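Adapted Physical Activity, Lecture 4: Classification in Para Sport

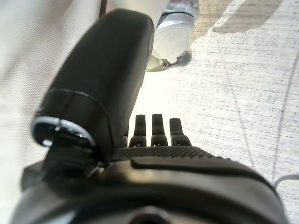 Last time we discussed how a person with a disability usually comes into sport: through the family, through the rehabilitation hospital, or through the school. Today we look at what happens when this person wants to compete.

1. Why we classify

In wrestling the athletes are divided by weight, and in youth football they are divided by age. In Para sport we divide them by how much the impairment limits the activity. The purpose is that the result should depend on training, skill and tactics, and the degree of impairment should influence it as little as possible.

Please note the word "activity." The same impairment can matter very much in one sport and very little in another. A person with a below-knee amputation has a clear disadvantage in the high jump. In shooting from a seated position the disadvantage may be small. For this reason a class from one sport can not be carried over to another sport. Many students make this mistake in the exam.

2. The steps

First the panel asks if the athlete has an eligible impairment. Medical papers are needed for this. Then it asks if the impairment is severe enough for the sport in question (the minimum impairment criteria). After this the sport class is given, and finally the status, which tells if the athlete must be seen again.

An athlete can pass the first step and fail in the second. It is a painful moment, and you should be able to explain it with simple words. It does not mean that the person "is not disabled."

3. Observation in competition

Some things are not visible on the examination table. Spasticity can grow with effort, and balance changes when there is an opponent. So in several sports the panel also watches the athlete in competition before the class becomes final.

4. Case: the Dirov regional club

The club in Dirov trains table tennis and swimming in the same building. One swimmer with hemiplegia had been training for nine months and entered the Valdale open meet in October. She had prepared for one class and on the morning of the meet was placed in another, with faster swimmers. Her times were the same as in training, but she came fifth when she had expected a medal.

For discussion in the seminar:
What should the coach have told her before the meet?
Who in the club should keep the classification papers?
Would you change her training goals after such a decision, and how?

5. Some terms you must know

Eligible impairment. Minimum impairment criteria. Sport class. Sport class status. Protest. Intentional misrepresentation (this means to show less ability than one has, and it is a serious offense).

Reading

The Lai reader, chapters 5 and 9. Chapter 5 is old in the part on vision impairment, so use it only for the history. The Clikineck workbook has blank forms for practice; bring one filled in for a sport which you know yourself.

The seminar is in room 402. The written answers to the case must be handed in by 21 April 2019, at most two pages.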